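Débit de nuit

Le secteur de Planard est alimenté par une conduite unique en fonte grise, posée en tranchée le long de l'ancienne route de Grindville. Le compteur de tête se trouve dans une chambre enterrée dont le tampon s'ouvre avec une clé de modèle abandonné. Il en reste une au dépôt et elle ne se prête pas.

Vivek Rastogi la signa au registre le jeudi 15 décembre 2022, à la fin de l'après-midi. Dans la colonne « motif », il écrivit « débit de nuit ». Dans la colonne « retour prévu », il laissa un tiret.

Le débit de nuit est la quantité d'eau qui passe dans un secteur quand les habitants dorment. On le mesure entre deux heures et quatre heures du matin. On en retranche les usages connus, chasses d'eau, adoucisseurs, une boulangerie s'il y en a une, et le reste est réputé fuir. À Planard, l'enregistreur Vutetti donnait 3 049 litres par heure depuis le mois de juillet. La valeur ne montait pas et ne descendait pas. Une fuite ordinaire s'aggrave : la terre se lave autour du percement, le trou s'agrandit, et un matin la chaussée s'affaisse. Celle-ci gardait son chiffre comme un abonné.

Le service avait d'abord soupçonné l'appareil. On l'avait remplacé par un autre du même lot, qui avait indiqué la même chose. On avait ensuite soupçonné le réservoir de Nautiyal, dont le trop-plein rejoint un fossé, mais le trop-plein était situé en amont du comptage et ne pouvait rien expliquer. Une campagne d'écoute avait été menée en septembre, au casque, regard par regard. Le technicien avait rendu une feuille où le mot « néant » figurait sur toutes les lignes sauf la dernière, où il avait écrit « chien ».

Rastogi procédait par fermetures successives. La méthode est lente. On isole une antenne, on attend que le débit se stabilise, on relève le compteur, on rouvre, on passe à la suivante. Lorsque la fermeture d'une vanne fait tomber le débit d'une quantité anormale, la fuite se trouve derrière. Il faut rouvrir doucement, sous peine de coup de bélier, et tenir un journal.

Il gara la camionnette devant la chambre à une heure et demie. Il posa les cônes, ouvrit le tampon, contrôla l'atmosphère, descendit. L'aiguille du manomètre était stable. Il nota la pression, puis le débit : 3 049.

Première antenne, rue du Lavoir. Vanne fermée à 2 h 04. Débit sans variation notable. Rouverte à 2 h 19.

Deuxième antenne, chemin des Aires. La vanne était grippée et il dut la travailler par quarts de tour, en revenant chaque fois en arrière. Fermée à 2 h 41. Le débit baissa de ce que consomme un adoucisseur en régénération, puis remonta quand l'adoucisseur de quelqu'un d'autre prit le relais. Rouverte à 2 h 55.

La troisième antenne n'avait pas de nom. Sur le plan général, elle apparaissait en trait interrompu, diamètre 60, avec la mention « hors service ». Une antenne hors service se ferme à la vanne et se coupe au bouchon plein. Le plan indiquait la vanne, numéro 2172. Il n'indiquait pas de bouchon.

Rastogi trouva la bouche à clé sous une couche d'enrobé, grâce au détecteur, à un mètre de la position cotée. Il dégagea le couvercle au burin, dans un bruit qui fit s'allumer une fenêtre à l'étage d'une maison. La fenêtre resta allumée. Il introduisit la clé de manœuvre et chercha la butée. La vanne était ouverte en grand.

Il la ferma en comptant les tours à voix basse, comme on le lui avait appris. À la chambre, le débit était tombé à 1 235. Il refit la soustraction sur le journal, au crayon : 1 814 litres par heure passaient par une conduite qui n'existait plus.

Il aurait dû s'arrêter là. La procédure demande de laisser la vanne fermée, de poser un scellé et d'établir une fiche. Il posa le scellé. Puis il prit la lampe et suivit le tracé à pied.

Le trait interrompu quittait la route, coupait un talus et descendait vers la rivière entre deux parcelles. La végétation ne donnait aucune indication. Une fuite de ce volume aurait dû verdir l'herbe et saturer le sol, mais le terrain portait. Rastogi enfonça la tige de sondage tous les cinq mètres et la retira propre. Il relevait les positions au ruban, le carnet coincé sous le bras.

Au bas de la pente se trouvait un lavoir couvert, que le plan ne mentionnait pas. La charpente était récente et les joints du bassin avaient été repris au mortier de chaux. Sur la margelle, à la craie grasse, quelqu'un avait tenu une comptabilité de niveaux, avec des traits horizontaux régulièrement espacés et, en face de chacun, une date abrégée. L'arrivée se faisait par un bec en bronze, au droit du mur. Il n'en sortait plus rien. Une dernière goutte se formait à la lèvre du tuyau et ne tombait pas.

L'eau du bassin était immobile. Il braqua la lampe sur le déversoir, évalua la section, fit le calcul de tête, puis le refit sur papier avec le coefficient correct. Les deux résultats s'accordaient avec le journal.

Il entendit marcher dans le chemin. Une femme en manteau par-dessus une robe de chambre s'arrêta à l'entrée, à l'abri de la charpente. Elle tenait une lampe de poche éteinte.

– C'est vous qui avez coupé ?

– J'ai isolé une antenne hors service.

– Elle a été remise en juillet.

– Par qui ?

La femme regarda le bassin.

– Le bruit s'entend de la chambre, fenêtre ouverte. Mon père ne dormait pas sans. Quand ils ont changé le réseau, on ne l'a plus eu. Il est resté comme ça tout le printemps, assis.

Rastogi demanda si le branchement avait fait l'objet d'une déclaration. Elle répondit que non. Il demanda s'il existait un comptage. Elle montra les traits sur la margelle.

– Il note tous les matins. Il était fontainier chez vous.

Rastogi examina les traits de plus près. L'écartement était constant au millimètre. C'était un relevé de bonne qualité, meilleur que celui de la campagne de septembre. Il photographia la margelle avec le mètre ruban déplié pour l'échelle, puis inscrivit l'heure : 3 h 38.

Un débit non facturé peut être classé de deux manières. S'il est subi, il entre dans les pertes et dégrade le rendement du secteur. S'il est consenti, il relève des volumes de service, avec les purges, le lavage des réservoirs et les bornes de défense incendie. La distinction tient à une signature. Le formulaire prévoit une case pour les fontaines sans compteur, à condition que l'ouvrage soit identifié et que son débit soit connu.

Il remonta la pente. La femme le suivit jusqu'au talus et s'arrêta là.

Le scellé est une boucle de fil torsadé serrée dans un plomb. Il le coupa à la pince et mit les deux morceaux dans sa poche, puisque chacun doit être justifié au retour. Il rouvrit la vanne par quarts de tour, avec une pause à chaque tour complet. L'air chassé siffla dans le sol. À la chambre, l'aiguille hésita, baissa, reprit sa place.

Débit à 4 h 00 : 3 049.
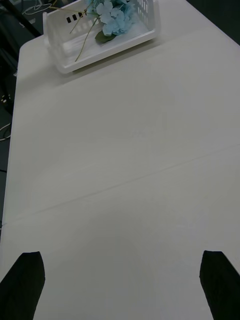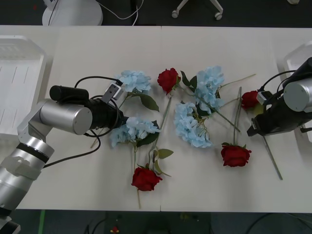
Deux vues de la table blanche.

Il rendit la clé à l'ouverture du dépôt. Sur la fiche, à la rubrique « nature de l'ouvrage », il porta « fontaine, Planard bas ». À la rubrique « débit », il porta 1 814 litres par heure, mesuré par différence. À la rubrique « observateur local », qui n'est en général pas remplie, il écrivit « ancien agent, relevé quotidien », et joignit la photographie de la margelle.

Le chef de secteur lut la fiche debout. Il demanda pourquoi la vanne 2172 figurait au plan comme hors service. Rastogi répondit que le plan était faux, et qu'il avait aussi un mètre d'erreur sur la cote. Le chef de secteur corrigea la cote.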